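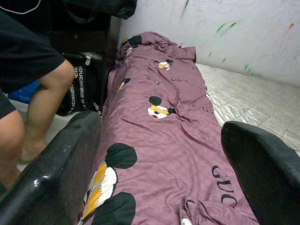
Beds and bedding — your questions

Print this page | E-mail this page

Last looked at Aug 24, 2023. Applies to all Flosombridge family rooms. Put together by Priya Abernathy with bits from Otis in linen. Still adding to it, so if yours isn't in here, ask.

What comes with the bed?

Mattress, base, one pillow per sleeper, one plain cover. Sheets if you ticked the box on the form. Anything with a pattern on it is your own.

Can we bring our own covers?

Yes, please do. Most families with small ones do. Mouse faces, dinosaurs, football, big lettering, all fine. Kids settle quicker under something they know. Write your room number on the care label in biro.

I've brought a single cover and the bed's bigger. Does it matter?

No. Lay it lengthways, pulled over to whichever side the child sleeps on. Ask linen for a plain one to go under if it's chilly. We have spare singles and doubles, nothing bigger at the moment.

How do I strip the bed for a change day?

Quick version. Pillows off first. Then everything small — books, packets, chargers, socks. Then the top cover, gathered along one long side in a loose roll and lifted away from there. Then the sheet. Don't drag the whole lot off from the foot end, you lose things down the wall side and somebody has to haul the base out to get them back.

If there are two of you, one each end. If it's just you, start at the wall and work towards yourself.
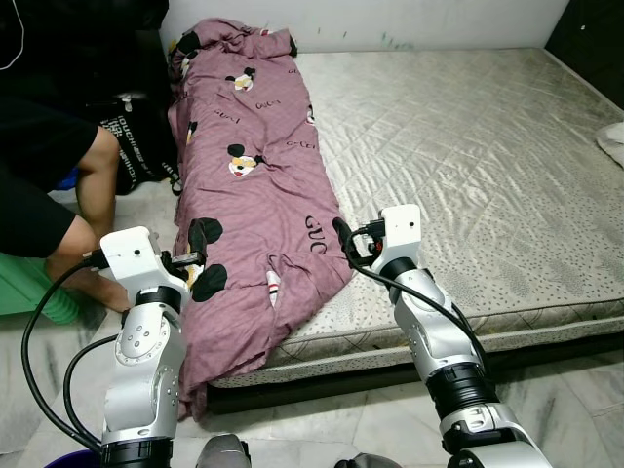 Top cover gathered down the long side, quilted mattress clear beside it.

Where do I put the cover while I'm doing the mattress?

Chair is best. Over the door if there's no chair. Floor if you must, but clean floor, stretched out lengthways along the wall and not where people walk. Shake it before it goes back on. If the room has a floor mat down, keep the cover off it if you can, the mats don't get washed as often as you'd think.

Is the quilted bit the mattress or a sheet?

Gets asked a lot. Depends which room. On some the diamond stitching is the mattress top itself and on others it's a quilted sheet that goes over. Feel along the edge with your hand. If there's a piped seam and it won't lift, that's the mattress, leave it be. If it lifts, it's a sheet and it can go in the wash with the rest.

Can I sleep straight on the quilting?

You can, it's comfy enough. We would sooner you put a sheet on. The Bailly mattresses (newer ones, rooms at the back) have a washable top, the Tredska ones don't, so a spill on a Tredska is there for good.

How often are the beds changed?

Every 5 days by us. In between, by you, as often as you like. Clean sheets are on the landing shelf, help yourself. Dirty ones in the blue sack by the stairs, not in the bath. Please not in the bath.

Do you wash our own covers too?

If you ask. Bag them separately with your room number on a bit of paper inside. Linen goes off to Zemetti in the morning and is back the next day, usualy by teatime. If it's the one thing your child will sleep with, don't send it, wash it here and dry it over the banister.

What temperature?

Whatever the label says. Printed covers we do on a cool wash, inside out, no tumble. Otis Strickland had a whole football duvet come out grey once and has been careful ever since. Plain whites go hot.

Our cover bobbles / has gone thin / creases terribly. Can you iron it?

No ironing, sorry. There's an iron in the hall cupboard, sign it out. Creases mostly drop out if you put it on the bed a bit damp — well, nearly dry — and smooth it with your hands from the middle. Dörte Brandes on the front desk swears by folding it warm. Either works.

How do I keep it from sliding off in the night?

Tuck the wall side. Just the wall side, a good hand's width between mattress and wall. Leave the open side hanging. If the child's a kicker, tuck the foot as well. Safety pins, no. We found one in a mattress in February and it wasn't us that found it first.

Can the children keep books on the bed?

At bedtime, lovely. On change days, off please. Board books especially, thick corners and they get rolled up in the bedding and end up in the laundry. We have fished more than one out of a wash and they swell up like toast. Feelings books, farm books, the ones with flaps, all the same. Put them on the windowsill or in the low crate by the door before you start on the covers.

If one does go missing it's worth asking linen before you buy another. There's a shelf of them in there waiting.

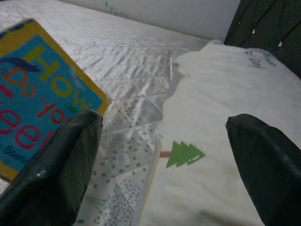 Marks and stains

There's a mark on the mattress. Will we be charged?

Not for what was there when you came. Have a quick look on the first night and tell the desk. Small printed dots are the pattern, lots of people ring about those. Wash your hands over it — sorry, run your hand over it. If it's flat and there's more of the same further along, it's print.

And marks on the wall by the bed?

Same. Tell us, we'll note it. A few of the bed walls have old smudges and greenish marks that have been painted over and come back. They are on the list. Don't scrub them, the paint comes off before the mark does.

My child stuck stickers on the pillow.

Peel them while they're fresh. Slowly, from a corner. If it's been through the wash and gone gummy, a dab of washing-up liquid and a cloth. If it's just the one little leaf and it's not bothering anyone, leave it, honest, we have bigger problems.

Something's been spilt, what now?

Blot. Cold water. No bleach, no scented spray. Stand the mattress on its long side if you can manage it and open the window. Then come and get a spare sheet. At night ring the desk, Gheorghița Oprea is on lates most of the month and won't mind.

Snacks, cups and small bits

Can we eat in bed?

You're on holiday or between houses or whatever it is, we're not going to stop you. Dry things are better. No open cups on the mattress, there's a ledge for them. And wrappers in the bin, they slip between cover and sheet and crackle all night.

What do you do with small things found on the bed?

Cards, packets, little plastic bits, toys — they go in a clear bag with your room number and hang on the door handle. We don't open anything and we don't throw anything with printing on that might be wanted. Plain wrappers we bin. Unclaimed bags are kept for 3 weeks, then it's the charity shop.

It helps if you do your own sweep before we come. Go along the edge of the mattress, the side nearest the floor first, then under the pillow, then lift the cover at the wall end. That's where most of it is.
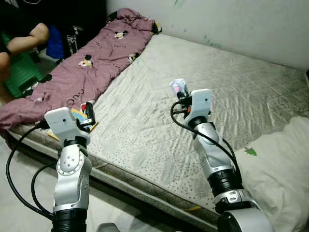 Making it up again

What order does it all go back in?

Quilted sheet if you've got one, seams down. Bottom sheet. Pillow. Top cover last, with the pattern the right way up for the person in the bed and not the person at the door, or there are tears. Squeeze the bunched end out flat before you tuck or you get a lump by the wall.

The quilted sheet won't lie flat.

It never quite does. Pull the corners diagonally, two opposite ones first, then the others. A few wrinkles across the middle are normal and the bottom sheet covers them.

Can the bed be moved away from the wall?

A bit, with two adults. The bases sit low and there's not much to get hold of. Lift, don't shove, the flooring scratches. Put it back before you leave please, the door catches on it in the smaller rooms.

Can I have an extra pillow?

Yes. Feather or not, say which. Linen has some 300 of the things so don't be shy. Large cushions are for sitting against, not sleeping on, but I know they get used for both.

My child can reach the cable behind the bed.

Tell the desk and we'll clip it or move the lamp. Don't tuck it under the mattress meanwhile.

Leaving

Do we strip the beds on the last day?

Helpful, not compulsory. If you do, tops and bottoms in separate sacks. Your own covers go in your own bags FIRST, before anything else gets packed — it's the thing people leave behind most, ahead of chargers even. A mauve cover among our whites stands out, but a plain one we may never spot.

We've left ours behind. Can you post it?

Yes, postage is on you. E-mail with the room, what colour, what's on it, any lettering. "Purple with faces and big black letters" is perfect. "Kids blanket" isn't, we have a cupboard of them. Edem Abugri does the parcels and they go out 2 times a week.

Can we buy one of your covers?

People do ask. Not really set up for it. The plain ones are Tredska and the shops have them.

Who do I ring if it's not answered here?

Desk, day or night. Or leave a note on the linen hatch, Otis reads them when he gets in.

Contact us | © Flosombridge Family Rooms | Back to top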